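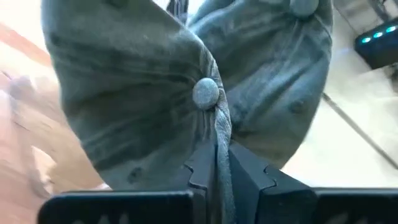 Search this manual Go

Section 4. Teaching a task by hand and by remote control

This section covers recording demonstrations on the Brokilico arm with the Lelteck two-finger gripper and wrist camera. Complete Section 3 (joint zero and camera focus) before starting. The steps apply to rigid parts and to cloth items such as caps, towels and gloves. Extra notes for cloth are given in 4.3.

4.1 Before recording

1. Clear the work surface of anything the arm could strike within its reach.
2. Route loose cables away from the path of the gripper.
3. Turn on the arm controller and wait until the status page shows READY.
4. Open the Teach page and enter a task name. Use lower case letters and hyphens only, e.g. cap-lift.
5. Select HAND or REMOTE. The mode cannot be changed once an episode has been saved under that task name.

CAUTION: In HAND mode the joints are free to move. Support the forearm before pressing Release. An unsupported arm will sag and may drop onto the work surface.

4.2 Recording in HAND mode

1. Hold the forearm grip with one hand and press Release with the other.
2. Move the arm to the start pose. The pose marker on the Teach page turns green when the arm is within tolerance.
3. Press Record. A short tone sounds.
4. Guide the gripper to the item at a slow, even speed. Keep fingers and sleeves out of the wrist camera's view.
5. Open and close the gripper with the thumb switch. Do not push the jaws together by hand. Forced movement is not logged by the encoder and the episode will be rejected with code 1869.
6. Lift, move and set down the item as the task requires.
7. Press Record again to stop, then press Save or Discard.

Note: Pausing in mid-air is allowed. Pauses longer than 4 seconds are trimmed when the episode is saved.

4.3 Cloth items

A cap is a useful first cloth item. The top button gives a fixed feature on the crown that the operator can aim for, even when the rest of the fabric is folded in on itself.

1. Lower the open jaws to either side of a raised fold. For a cap, choose a fold beside the button and leave the button itself clear of the jaws.
2. Close until the fold is held as a narrow pinch between the notched faces. Set grip force to 50 per cent for washed cotton or similar.
3. Lift straight up until the cloth is clear of the surface. Hold for one second before moving sideways.
4. Check the wrist view. Cloth held close to the camera can fill most of the picture and hide the target. If the target is hidden, record the approach from the opposite side.

Note: Vary how the item is folded between episodes. A set recorded from a single starting shape gives poor results on any other.

CAUTION: Do not raise grip force to correct a slipping fold. Release, take a deeper pinch and record the episode again.

4.4 Recording in REMOTE mode

1. Connect the hand controller to port 3097 on the arm controller's local network.
2. Match the hand controller to the arm pose shown on screen, then hold the enable trigger. The arm does not move unless the trigger is held.
3. Follow steps 3 to 7 of 4.2, using the controller trigger in place of the thumb switch.
4. If the link drops, the arm stops and holds its position. Discard the episode and reconnect.

Episodes are stored on the arm controller until exported. See Section 5 for export and playback.

Bratstead build, revised 7 November 2019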